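Small-Parcel Returns and Packaging Waste in Clukville

Final project report, Introduction to Materials and Waste Systems
Submitted 3 September 2022

1. Background

Clukville collects household cardboard every second week. The municipal figures do not separate packaging from other paper products, so the share produced by mail-order returns is unknown. The purpose of this project was to estimate that share for one district, Renberg, and to determine whether the type of item purchased affects how often the original box is used again.

Renberg was selected for its single collection route and its single parcel counter, operated by Jafarzadeh. All returned parcels from the district pass over this counter unless the sender uses a courier.

2. Method

The counter kept a paper log during the study period. Each entry gives the box size class, the item category stated by the sender, and whether the box showed an earlier shipping label. A box with an earlier label was recorded as reused. Soft mailers were entered in a separate column and are excluded from the results below.

A short questionnaire was left at the counter. It asked where the respondent stores empty boxes, how long they are kept, and what is done with inner packaging such as paper fill and molded trays. Returned questionnaires were matched to log entries by category only. No names or addresses were recorded.

3. Results

The log contains 2,506 parcels. Of these, 275 could not be assigned to a size class and were removed before analysis. A total of 33 questionnaires were returned, which is too small a number for statistical treatment; they are used only to help interpret the log.

Clothing was the most frequent category and had the lowest reuse of boxes, as most garments had arrived in soft mailers and were repacked in whatever box was available. Household goods and toys showed the highest reuse. Respondents in these categories reported keeping the original box until they had decided whether to keep the item.

Box size had a weaker effect than expected. Large boxes were reused slightly more often than medium ones. Small boxes were often discarded at once, and several respondents wrote that they had to buy a new one at the counter.

Inner packaging was rarely returned with the item. Paper fill went into the cardboard collection. Molded trays went into general waste in most cases, although the Asine depot accepts them.

4. Sources of error

The item category was stated by the sender and was not checked. Toy kitchen sets were a particular problem: some senders listed them as toys and others as household goods. The two categories were therefore merged for the final comparison. An old label may also have been removed before the parcel reached the counter, in which case reuse is understated.

The log was filled in by different staff members, and entries made near closing time are less complete. Courier returns are missing altogether.

5. Recommendations

The district should print the Asine depot's list of accepted materials on the collection calendar. The parcel counter could offer a shelf for used small boxes, as this is the size most often bought new. A repeat study should use a fixed category list and a longer questionnaire period, beginning in September when the new calendar is issued.

Toy kitchen items.

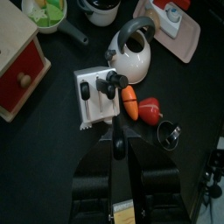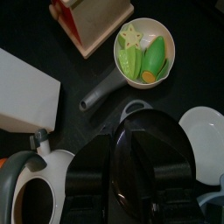

Kamran Karimi

Appendix A. Category list used in the log

Clothing and shoes
Household goods
Toys
Books and paper goods
Electronics
Other or not stated

Household goods and toys were logged separately and merged during analysis. Entries with 2 categories were assigned to the first one written.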